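4 Montagem do sistema de suspensão Vindport em parede

Esta secção aplica-se aos conjuntos de calha e cabo Vindport, versões de parede com calha de 1000 mm e de 1407 mm. Para a fixação em teto falso, consultar a secção 5. Revisão do texto: 2018-11-26.

4.1 Antes de começar

Confirmar o tipo de parede. As buchas fornecidas destinam-se a betão e a tijolo maciço. Em tijolo furado ou gesso cartonado devem ser utilizadas buchas próprias para o material, que não fazem parte do conjunto.

Ferramentas necessárias: berbequim com broca de 6 mm, nível de bolha, fita métrica, lápis, chave Phillips PH2, chave sextavada de 2,5 mm (incluída) e alicate de corte para cabo de aço.

CUIDADO: Antes de furar, verificar com um detetor a existência de condutores elétricos e de tubagens na zona da calha. Usar óculos de proteção durante a furação e o corte do cabo.

4.2 Fixação da calha

1. Marcar na parede a altura da aresta superior da calha. A distância mínima ao teto é de 4 cm, necessária para inserir os cursores por cima.

2. Traçar uma linha horizontal com o nível. Não tomar como referência o teto nem o rodapé.

3. Encostar a calha à linha e marcar os furos através das aberturas existentes. Na calha de 1407 mm utilizam-se todas as aberturas; na de 1000 mm a abertura central é facultativa, exceto em gesso cartonado.

4. Furar com 6 mm de diâmetro e 45 mm de profundidade. Aspirar o pó dos furos.

5. Introduzir as buchas até ficarem à face da parede.

6. Aparafusar primeiro as extremidades, sem apertar. Verificar o nível, colocar os parafusos restantes e apertar todos do centro para fora.

NOTA: Um aperto excessivo deforma o perfil e impede o deslizamento dos cursores. Se um cursor prender, aliviar um quarto de volta o parafuso mais próximo.

4.3 Colocação dos cursores e dos cabos

1. Inserir os cursores na calha com a ranhura voltada para a parede e rodá-los até ao batente.

2. Passar a extremidade livre do cabo pelo cursor, de cima para baixo, até o terminal assentar.

3. Enfiar o gancho regulável no cabo, premindo a mola do gancho. Ao soltar a mola, o gancho fica bloqueado.

4. Cortar o excesso de cabo apenas depois de definida a altura final. Deixar uma ponta de 30 mm abaixo do gancho e cobri-la com a proteção de borracha.

5. Montar os topos da calha.
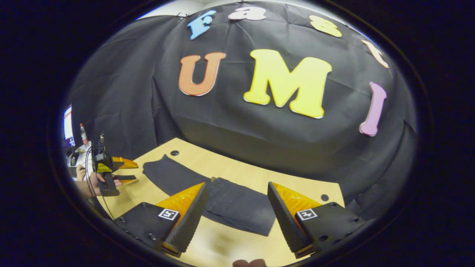
4.4 Suspensão de tecidos e telas flexíveis

Os tecidos sem moldura exigem a barra transversal Listel, fornecida em separado. A barra tem 767 mm de comprimento e pode ser unida a outra por meio da peça de ligação.

1. Deslizar dois cursores para as posições correspondentes aos olhais da barra. Com duas barras unidas, utilizar um terceiro cursor na zona da ligação.

2. Se o tecido tiver bainha, passar a barra pelo seu interior. Caso contrário, prender a orla superior com as molas de aperto, distribuindo-as a intervalos regulares e começando pelos cantos.

3. Engatar os olhais nos ganchos e regular a altura de um lado de cada vez.

4. Para reduzir as pregas, colocar uma segunda barra na orla inferior. Não esticar o tecido com pesos improvisados.

NOTA: As molas de aperto podem marcar tecidos com pelo, como o veludo. Interpor uma tira de feltro.

4.5 Carga admissível

A carga indicada na etiqueta da calha é válida para betão e tijolo maciço, com todos os parafusos montados. Em gesso cartonado prevalece o limite indicado pelo fabricante da bucha, se for inferior. A carga deve ser distribuída ao longo da calha. Não suspender dois objetos pesados do mesmo cursor.

CUIDADO: O sistema não se destina a espelhos, luminárias ou objetos colocados por cima de camas e berços. Não utilizar os cabos como pega nem como ponto de amarração.

4.6 Verificação e manutenção

1. Vinte e quatro horas após a montagem, verificar o nível da calha e o aperto dos parafusos. Repetir uma vez por ano.

2. Examinar os cabos em todo o comprimento. Um cabo com fios partidos, dobras vincadas ou oxidação deve ser substituído, mesmo que suporte a carga.

3. Limpar a calha com um pano seco. Não aplicar óleo nem massa lubrificante nos ganchos: o bloqueio funciona por atrito.

4.7 Anomalias

Gancho desliza sob carga: cabo com gordura ou mola gasta. Limpar o cabo com álcool isopropílico; se persistir, substituir o gancho.

Objeto suspenso inclinado: ganchos a alturas diferentes. Retirar a carga e regular de novo.

Calha afastada da parede ao centro: bucha solta ou inadequada. Retirar a carga e refazer o furo pelo menos 50 mm ao lado, com bucha apropriada.

As peças de substituição são fornecidas pela Vernholm. Indicar no pedido o comprimento da calha e o código gravado no topo esquerdo.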